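Robotics Elective, Handout 8: Picking a Gripper Kit for Soft Stuff

Updated February 1, 2018

Okay, so this is the handout I promised on the Nerard kit, the one several of you keep asking me about before the March project proposals are due. I've had a starter kit on loan for 18 days, I've got opinions, and I want you to read them before you spend any of your team's money!

First, what you get. The Nerard Soft Goods Kit is a two-finger gripper, a small camera that mounts at the wrist, a cable set and a license for the Flarner control software. The starter version costs $500, and your team budget will cover exactly one of them with nothing left over for spares. You supply the arm. It bolts onto ours with the adapter plate in the second drawer (the Popescu arm in the back lab needs a different plate, so please don't force it).

Why fabric? Hard parts are kind to you. A block has the same shape before and after you grab it, and you can plan your grasp from one good picture. Cloth folds, bunches up and hides its own edges, and your nice plan is out of date as soon as the fingers touch it. If a kit claims it can handle soft goods, a piece of striped cloth is a pretty fair thing to hand it – the stripes let you see which way each fold is running, and you'd lose a lot of that with plain white.

Look at these two wrist views with your partner before you read on.

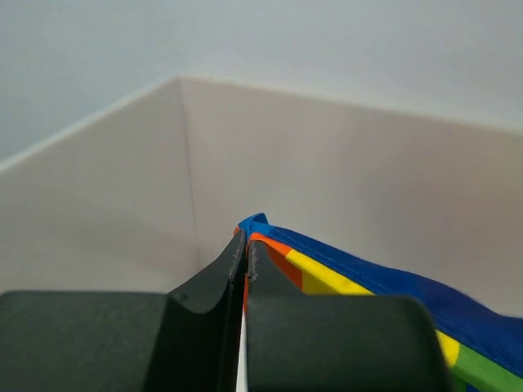
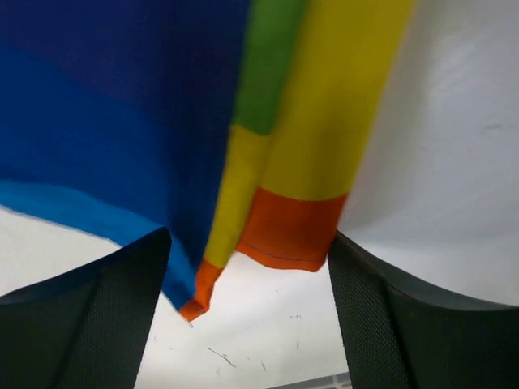 Striped cloth at the gripper, wrist camera views. The fingertips pinch the fabric in the first; in the second its lowest points hang unclamped in the gap.

What I like: the camera sits close enough that you get the fingertips and the cloth together, and you can even pick out lines of stitching. That's a big deal for us. A stitched hem is a great landmark if you're trying to find an edge, and I'd love to see a team build a whole project on that idea. I also like how fast the Flarner software gets going. Mine was talking to the arm in 13 minutes, and I'm slow with installers.

What I don't like so much: the fingers take up a big chunk of the view. Anything behind them is a guess, so if your project depends on seeing the whole cloth, plan on a second camera overhead. The manual is also thin on grip force settings. It gives you a default and wishes you luck, more or less.

I did look at the Zallside service too, where you rent a complete cell by the week and they set it up for you. It's lovely and the support people answer the phone. But you'd be paying for somebody else to do the parts I'm grading you on, so for this class I'd say skip it.

To do before our next meeting:

Read chapter 8 on grasp planning, at least up to the worked problem.
Sketch one grasp point for each of the two views and write a sentence or two defending it.
Decide with your team whether you want the kit – one request per team, on the sign-up sheet by the lab door.

Bring the sketches on paper, please. I'll have the kit out on the bench and we'll argue about finger shapes for the second half of class.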